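The bench came from a gym in Gresholm that had gone under in September, and my brother swore it was a bargain. He swears that about most things. The advert said LYIMO BENCH, HARDLY USED, and I remember thinking that a gym which has hardly used its bench has told you why it closed.

"Three thousand one hundred and ninety-nine new," he said. "I looked it up."

"Looked it up where?"

"The advert."

He had paid 1000 for it, cash, to a man in a car park. I had lent him half. That was how I came to have a say in it, though my say had so far consisted of standing in doorways.

We put it in the back room, the one our mother had tiled in white for a utility room that never got as far as having any utilities. The frame went in first, then the seat, and then there was an evening of bolts. The instructions were for a different model. My brother said they were all the same underneath. I held the torch and said that if they were all the same underneath they wouldn't need different instructions, and he asked me to hold the torch a bit higher.

When it was up he walked round it twice and slapped the steel. It made a flat sort of sound. He wanted me to be impressed and I looked for something to be impressed by. The padding was thick, I'll give him that. The stitching was straight. It smelled like the inside of a taxi.

"Go on," he said.

"Go on what?"

"Test it. You're the one who doesn't believe in it."

I have never believed in gym equipment. I had a membership at Planton once and went six times, and what I learned was where they kept the good vending machine. People say you feel better afterwards, but they say it on the way out, with their coats on, when anybody would. Still, half of the thing was mine. I went over and put both hands on the seat and leaned, the way you'd lean on a table in a shop if you thought the shop was lying to you.

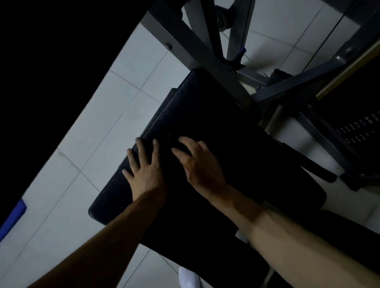
It would hold, my brother said, it was rated for 2000 pounds and would hold the pair of us and the car, and was I going to lie on it or was I going to stand there buying it again?

"Who rated it?" I said.

"Clukard."

"Who's Clukard?"

"They do the ratings."

I pushed down harder. There was a give in the padding and then there wasn't, and I waited for the creak. I had a remark ready for the creak. I'd had it ready since the car park.

"You want it to break," he said.

"I want to know if it's going to."

"You did this with the tent."

"The tent leaked."

"It leaked after you'd poked it."

There was some truth in that, so I left it alone. I shifted my weight to the right hand and gave the thing a shove, a proper one, from the shoulder. Nothing. My brother folded his arms. In the kitchen the fridge shuddered and went quiet, as it does, and for a second I thought I had my creak.

"That was the fridge," he said.

"I know it was the fridge."

I told him it seemed all right. I told him seeming all right was what it had been built to do, and that we'd see how it was by Christmas, when it would have coats on it. He said I could have my 500 back if that was how I felt.

I asked him when.

He said he'd have to look it up.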